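7.4 Grip fault during a bottle task (code 2079)

Code 2079 means the Rodis arm has lost grip force while holding an object. The arm stops where it is and the jaws stay locked. It does not lower the object by itself.

CAUTION: Keep hands out from under the gripper until step 4 is complete. A locked jaw can let go without warning when power returns.

1. Press the stop button on the control box. Do not use the wall switch.
2. Wait 30 seconds for the drives to settle.
3. Check which gripper is loaded. The fault light does not tell you the side.

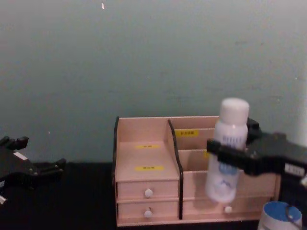

Fig. 7-3. Right gripper loaded, left gripper open and empty.

4. Hold the object by its upper part and support its weight. Select Release on the pendant, then the loaded side - only that side.
5. Take the object away and wipe both finger pads with a dry cloth.
6. Run the empty grip test 10 times. If 2079 comes back, lock the arm off and call service.

Note: Smooth plastic bottles need a higher grip setting than card boxes. Start at 200 and go up in small steps. Too much force will dent a thin bottle and can bring on the same fault.

Section revised 4 May 2021, S. Ansah. For pad replacement see 7.6.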